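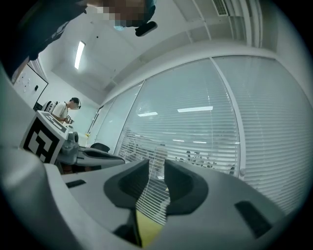
Flanagan Shared Workshop, Robotics Group

The promise, when I first heard it over a bad coffee in February, was that a robot could be taught to tidy a kitchen drawer by people who had never written a line of code. You hold a gripper in your hand, you do the job yourself, a computer watches how you did it, and later a machine does the same. Deirdre Ó Gríofa told me this as if she were giving me directions to the bus station. I have been promised a tidy kitchen by machines since I was a child, so I asked if I could come and look.

The group meets in a borrowed office with a whiteboard and a glass wall, and more chairs than it needs. The grippers are pale grey, chunky things with curved dark finger pads. One of them carries a block with a square black-and-white marker on it, the sort of pattern a camera can pick out easily and a person finds slightly irritating. Headphones are common. Conversation is not.

The project is called Clendar, a name I was asked not to make fun of. Enda Coughlan drew the first gripper at his own kitchen table and printed it in the spare bedroom, and the trigger snapped the same evening. The one in use now is version 7. He handed it to me and I was surprised by how much my wrist minded. After ten minutes of moving spoons from one tray to another I had a new respect for anyone who does it all evening, and some doubt about why they would.

"You stop noticing," said Liam Mac Suibhne, who plainly hadn't, as he was rubbing his forearm at the time.

The group has recorded 2,726 goes at the spoon job. That sounds like a lot of spoons. Ayanda Adams, who looks after the recordings, reckons up to 200 of them are no good: somebody sneezed, somebody dropped the spoon, somebody forgot which tray was which. She goes through them on her laptop at home. I asked whether a machine might do that part and got a long look.

And the robot? It is an old Furkis arm, bought second-hand and kept at Eamon Rafferty's house, in a garage that smells of lawnmower. He set it going for me at eight in the evening. It reached out, dithered over the tray like a man choosing a sandwich, and picked up a spoon. I will admit to a small thrill. It then put the spoon down on the bench, well short of the other tray, and went back for another. Out of ten tries it got 6 right. Rafferty was delighted. Last winter it couldn't find the tray.

My trouble is with the sums. Five adults have given up most of a year of evenings so that an arm bolted to a garage bench can move cutlery a bit over half the time, at a speed my late grandmother would have beaten with her eyes shut. Move the tray a hand's width to the left, as I did when Rafferty was looking for the biscuits, and it gropes at the air.

Ó Gríofa doesn't dispute any of this. Her answer is that the parts are cheap, the drawings are free to anyone who asks, and a group in Rornia has already built a pair of grippers from them and is trying socks. She thinks the recordings from both places could be put together. I think socks will be worse.

They start on forks next month. Coughlan is working on version 8, with a softer trigger, and I've been told I can come back and try it if I leave the tray alone.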